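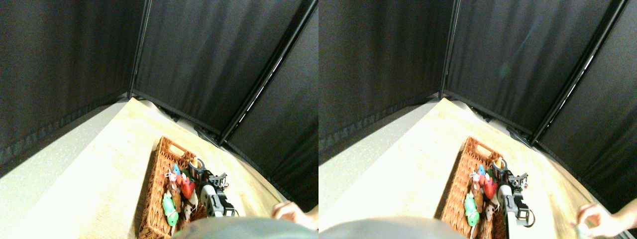

What should you test a gripper on before you buy it?

Test it on the softest, floppiest, most annoying thing you expect it to pick up, and do it with the arm and the controller you already own.

I've been saying this to people at work for so long that Jae-hoon Seo told me to go write it down and leave him alone, so here we are. My opinion, for what it's worth, is that most gripper comparisons are run on the wrong objects. You get a cube, a can, maybe a bolt if somebody's feeling wild, and then you get a table with payload and stroke and closing force in it. I like a table as much as the next person! But I have never once had a gripper let me down on a cube.

Plush toys, though. A stuffed animal has no real edge, so your camera guesses where to grab and the fingers find out later how good the guess was. It squashes when you close on it. If it has a tail or a leg, that part goes wherever it wants, usually under the toy next door. Throw a handful of them in a wicker basket and you've got a harder afternoon than anything I ever set up with machined parts, and the whole kit costs less than lunch.

We had two candidates this time, the Prastix and the Bozsik. On paper the Prastix wins, and if you only read the spec sheets you'd order it and go home. It closes faster and it squeezes harder. Aiguo Yu wanted it from day one and I don't blame her. My trouble with it was the thickness of the fingers. In an open tray you don't notice, but put the target up against the wall of a basket and there's nowhere for a fat finger to go. You either push the basket across the table or you come down on top of the toy and pinch a bit of fluff.

The Bozsik is narrower at the end, and slower, and I ended up liking it a lot more than I expected to. We ran 1,235 picks across both of them in September, and by the second week I could tell from across the room which one was mounted just by how much Kamrul Thambiah was sighing. (More sighing for the Prastix. He did the resets.) 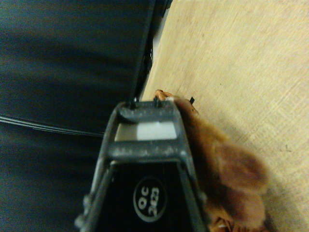

Cameras are the other thing I'd argue about. Everybody wants the big overhead view because it looks great on a monitor and visitors understand it. Fine, keep it. But when a grasp goes bad, the wrist view is where I go first. I want to see fuzz and finger in the same shot, close up, even if half of it is blurry. The overhead camera will happily show you an arm arriving in the correct spot and then leaving with nothing, and you'll sit there for 17 minutes scrubbing back and forth wondering what you missed.

Zhenhua Ding disagrees with me here, and I should be fair to him. He says a wrist camera tempts you into tuning for one object at a time, and that a decent stereo pair from outside tells you more about how the arm got itself into trouble. He's right about the approach. A lot of our misses were already decided before the fingers got anywhere near the toy, with the arm leaning in at some silly angle, and you can't see that from the wrist at all. I still open the wrist video first.

Also, please, put something dark and boring up behind your table. I fought this for years because I thought screens were fussy. Then I lost most of a morning to sunlight sliding across the bench, blamed the controller for it, and wrote a fairly rude email that I had to take back.

Speaking of the controller! We used the Kiltton for both grippers and changed nothing between them except the finger offsets and the force limit. That part matters more to me than any single number. I've read comparisons where gripper A got the factory settings and gripper B got somebody's pet settings after three weeks of fiddling, and then B wins, and everyone nods. If you tune one, give the other the same hours. Edmund Kaczmarczyk keeps a kitchen timer on his desk for this, nine hours each and then hands off, and I used to think that was a bit much.

One more gripe and then I'll stop. Write down how it missed as well as whether it missed. We had 17 drops in one stretch that all went into the log as "fail," and they were at least four different problems. Some were slips, some were the fingers catching two toys at once, and one was me bumping the table with my hip. You can't pick a gripper from a column of fails.

So we're getting the Bozsik for the Bendo line, with the thinner pads if they ever ship them. Aiguo still thinks I'm wrong, and she's asked to keep the Prastix on the second arm through the spring to try it on boxed stuff, where I suspect it'll do great.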